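Generosity (moral psychology)

Generosity is the readiness to give time, goods, attention or effort to others without a fixed claim on anything in return. It has been a subject of moral philosophy since antiquity, and over the past several decades it has grown into one of the liveliest areas of moral psychology, drawing in economists, anthropologists, child development researchers and, wonderfully, people who study how monkeys share fruit.

Meaning and scope

The English word comes from the Latin generosus, "of noble birth", and for a long time it described rank more than conduct. By the seventeenth century the modern sense had begun to take over, and a generous person could be anyone at all, rich or poor. Most writers now separate generosity from altruism, which is usually defined by its motive: the altruist aims at another's good for its own sake. A generous act can have mixed motives and still count. Somebody who enjoys being thanked, or who gives partly out of habit, may be generous all the same.

In the Nicomachean Ethics, Aristotle placed the virtue between wastefulness and meanness, and held that it should be judged by the giver's means. A small gift from a person with little may be more generous than a large one from a person with plenty. Similar ideas turn up in Buddhist teaching on dana, in Jewish and Islamic traditions of giving, and in the potlatch ceremonies of the Pacific Northwest Coast, where giving on a grand scale is bound up with law, kinship and standing.

Development in childhood

Children begin handing things to other people remarkably early, often before they can talk, and many toddlers will help an adult who is struggling with a simple task. Costly sharing, where the child ends up with less, comes along more slowly and varies a good deal with upbringing and culture. By 8 or so, many children will favour an even split and will protest an unfair one, sometimes even when it works out to their own advantage!
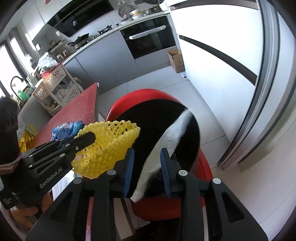
Cloth held between the jaws of a gripper.

Everyday generosity

Large donations attract the headlines, but much of the giving in any community is small and close to home: a meal carried next door, a lift to an appointment, an hour spent listening. The Jurndale Diaries, a study in which 808 adults kept a nightly record through the month of May, set out to capture exactly this sort of thing. Participants logged more than 3000 acts of giving, and 89 per cent of the entries involved no money. Favours for neighbours and workmates were especially common, and the richness of the entries has made the diaries a favourite teaching source.

The Hayashi scale, a short questionnaire used alongside the diaries, asks about willingness to give in ordinary situations. Its critics point out that people tend to rate themselves kindly, so scores are best read together with some record of behaviour.

Debates

A long-running question is whether giving is ever free of self-interest. Many people report feeling happier after helping, and some theorists take this as proof that the helper was after the good feeling all along. Others reply that taking pleasure in a thing does not make the pleasure its purpose, and that being glad at a friend's recovery is a sign of caring about the friend.

See also

Altruism
Compassion
Gift economy
Reciprocity
Virtue ethics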